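Zirketti - Gastard (Deluxe Vinyl Reissue)

Double LP, gatefold sleeve, limited to 1,000 copies
Released January 3, 2018 on Beaudoin
Usually ships in 5 days

Zirketti's second album was the one that got them on television, and the one that got their singer, Jeptoo Kinyua, asked to leave it. The band recorded Gastard in a rented house with thin walls and a neighbor who liked opera. You can hear him on side two if you turn it up, and he is in better voice than the drummer, who also sings.
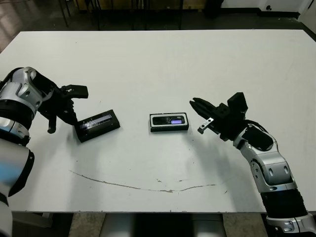
Godfrey Minja

The new edition adds five songs left off the first pressing, among them "Visthorpe," a nearly nine-minute breakup ballad that Kinyua has called her best work and that the rest of the band has called long. Brian Okoth plays the guitar solo. He also plays the other guitar solo.

Elsie Rutherford supplies the liner notes, which settle the old argument over who wrote the chorus of "Small Coat" and start a fresh one over who paid for the video.

Sleeve corners may show light wear from shipping. Signed copies are gone, apart from the ones signed by the bass player.

Format: 2 LP, black vinyl
Download code: included
Poster: folded, sorry
Returns: unopened copies only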